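Friday open house at Jodico

So I finally made it out to the Jodico open house in Durnport! I got there at 7, grabbed a coffee and headed straight for the robot arms, because that's the whole reason I drove 50 miles.
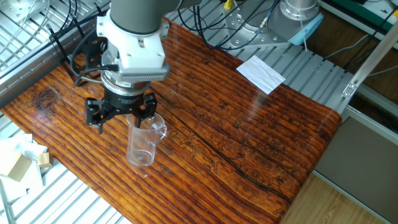

I've wanted to see one up close ever since my sister started sending me videos. They're quieter than I figured, and slower too. The job was picking up clear plastic, and I never thought of that as hard until I saw the wood grain showing right through the measuring jug. No wonder a camera gets confused!

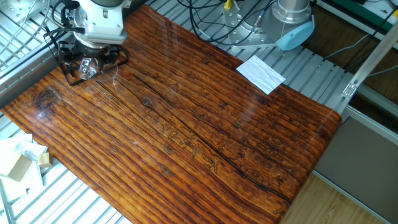

Our guide, Ren, told us the team has logged 3000 tries at this since October – and plenty of those were flops, which she was very cheerful about. Somebody's kid asked if it could do dishes. Not yet, sadly. 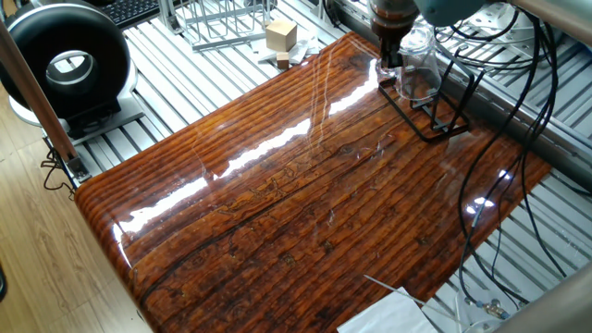
Posted by Misaki Tsuchiya in Days Out

I stayed way longer than I meant to and missed the 651 bus tour of the harbor. Oh well – next month there's another open day over in Rovesden, and I'm dragging my sister along.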